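## 4. The Trevlow Workshop Build

The hardware described in Section 3 was assembled in Trevlow, a shared workshop where members pay for bench space and argue about the dust extractor at no extra charge. Neither author had built anything with legs before. Venckus had restored two looms and a pinball machine. Dambrauskienė had a background in hydraulic gates, and spent the early weeks explaining that the trouble with our robot was a lack of water.

We named the system Ido. The arms, legs and head came as a used platform with a worn left hip and a manual for a different model. The wiring harness, the fingertips and all of the control code above joint level are ours, and so are the faults in them. Our budget was 3000 euros on top of the platform, and it was spent by December, chiefly on connectors.

### 4.1 Choice of task

Household manipulation papers tend to favor mugs and blocks, objects that hold still and have opinions about their own shape. We wanted something soft, cheap and hard to break. A pillow meets all of these conditions. It also has no correct orientation that two reasonable people can agree on, and this gave us some room when scoring.

The task is stated simply: pick up the pillow, carry it to an armchair, lower it onto the seat and let go. The planner, Adomaitis, divides this into four phases (reach, pinch, carry, release). The names suggest a tidiness that the logs don't support. Reach and pinch overlap in most runs, and in the early ones release tended to happen during carry.

### 4.2 Fingertips

The stock fingers slid off cotton. We tried sandpaper, which gripped very well and then declined to let go, and after that a run of soft printed tips from a member's machine. Version 4 of the tip is the one used in all reported trials. It is short, slightly concave and glued on with an adhesive we can't recommend to anyone who values their own fingertips.

A pinch near a corner turned out to be more dependable than a grasp across the middle. The wide grasp squeezed the filling away from the fingers until they were holding two layers of cover and very little pillow. With a corner pinch the rest simply hangs, and gravity does the part of the planning that Adomaitis is worst at. Figure 4 shows the pillow held by a pinch near its top right corner, over the front of the armchair, as seen from the head camera.

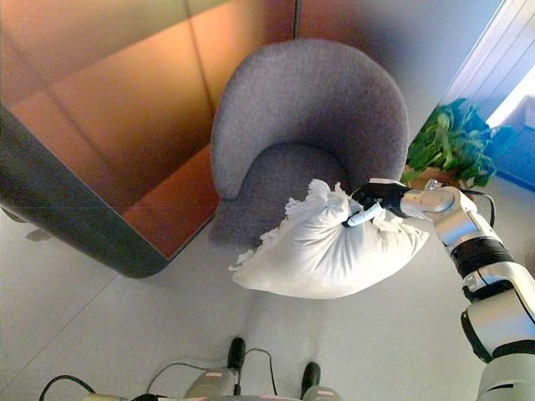

*Page last changed: December, by Ü. Venckus (caption numbering, section 4.3)*

**Figure 4.** Head camera view with the pillow over the seat. The black gripper's fingers crease the cloth where they press into it; the light-blue part is at the gripper's tip. Both feet are in view at the bottom.

### 4.3 Seeing the seat

The curved backrest caused more grief than the pillow did. Our depth estimate depends on texture, and a rounded chair in one muted color offers it almost nothing to hold on to. In Figure 4 the lower front edge of the chair all but melts into the pale floor. Adomaitis, given views of this kind, would sometimes place the seat well forward of its real position and lower the pillow with great care onto the tiles.

Bright light from a window made matters worse, and white cloth suffers first. Exposure was therefore fixed by hand before each session. Dambrauskienė wrote an automatic version, named Zukex for reasons he keeps to himself, and it did well until it learned to prefer the dark. It remains in the repository, switched off.

### 4.4 Trials

We ran 302 trials. A trial was scored as a success if the pillow was on the seat and out of the gripper when the arm returned to rest. We didn't score appearance. Venckus proposed a separate measure for plumpness and was outvoted by the only other author.

Failures fell mostly into early release and bad seat estimates, with a smaller group in which the hip sagged and the whole robot leaned toward the chair like a guest hoping to be asked to sit down. Shimming the hip reduced the last kind. A new bearing would presumably end it, and one has been on order since the second month of the project.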